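Linen and Table Cover Rental: Frequently Asked Questions

Chae Table Rentals, Brurkbridge
Last updated 26 June 2022

Ordering

How far ahead should I book?
For most of the year, two weeks is enough. For November and December we suggest six weeks, especially if you want velvet or anything in red, green or gold. Those colors are shared between a lot of holiday parties and we only hold so many of each size.

Is there a minimum order?
Yes. Delivered orders start at $65 before tax. There is no minimum if you pick up from the Brurkbridge counter.

Can I see the fabric first?
You can borrow up to 3 swatches at a time, free, for one week. Swatches are cut from older rolls, so the shade may be a little off from the current stock. If an exact match matters to you, come in and look at a full cloth.

What size do I need?
Measure the table top and decide how much drop you want. For a drop to the floor on a standard 30-inch-high table, add 60 inches to both the length and the width. For a lap-length drop, add 20 to 30 inches. A 60-inch round table takes a 120-inch round cloth to the floor. If your size falls between two of ours, take the larger one and pin the hem.

How do I change an order?
Call or use the link in your confirmation. Quantities can go up or down until five days before delivery. After that we can add items if they are in stock, but we can't take them off the bill.

Fabrics

What is the difference between your two velvets?
Stasar is the short-pile velvet. It is lighter, folds smaller and costs less. Zidunance is heavier, with a stretch backing, and is meant for head tables and stage fronts where the cloth hangs in full view. Both come in the same colors. Please don't mix the two on one table, as they take the light differently.

Why does my velvet look darker in some places?
Velvet has a nap, meaning the pile leans one way. Where it has been pressed or brushed the other way it looks lighter or darker, even though the dye is the same. Folding, leaning on the table and sliding dishes will all leave marks. Most of them come out with a soft clothes brush, worked in one direction from one end of the table to the other.

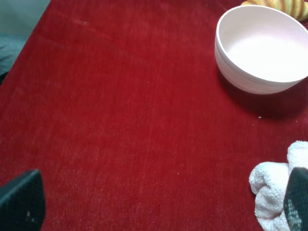

Red velvet with a white bowl. Lighter streaks and bits of lint show up easily on a deep color.

How do I get lint off?
Use a sticky roller before guests arrive, then brush. Don't use a damp cloth. Water flattens the pile and can leave a ring. Paper napkins shed more than cloth ones, so if you are using a dark velvet, consider renting napkins as well.

Can I iron or steam it?
You can steam velvet from the back with the cloth hanging. Never put an iron on the front. Polyester and cotton cloths arrive pressed, but you may iron them on low if they crease on the way.

Can I put candles on the table?
Only in a closed glass holder with the flame below the rim. Wax is the most common reason customers lose part of their deposit.

Delivery and pickup

Where do you deliver?
Anywhere in Brurkbridge and the towns next to it. Farther addresses are quoted one by one. Delivery is to a ground-floor door. Carrying up stairs is extra and has to be booked.

Do you set up?
Setup is available for orders with a linen total of $600 or more. The tables need to be in their final places before our crew gets there.

Returning your order

Do I have to wash anything?
No. Shake off food and crumbs, let wet cloths dry, and put everything back in the bags it came in. Please don't use plastic trash bags. Damp cloth in plastic can mildew overnight, and mildew is charged as damage.

What if something is stained?
Tell us when you return it and leave it alone. Home stain removers often set the stain or pull the color. Ordinary food and drink spills are covered by the rental price. Wax, ink, burns, tears and mildew are not.

What if I lose a piece?
Missing items are charged at the replacement price on your order form. If you find it within 14 days and it is in good shape, we refund the charge less a late fee of one rental period.

How many cloths do you have in stock?
Our last count was 1,036 pieces in all sizes, not including napkins and chair covers.

Can I buy used cloths?
Retired cloths are sold at the counter when we have them. They are priced by size and sold as is. We don't hold them or ship them.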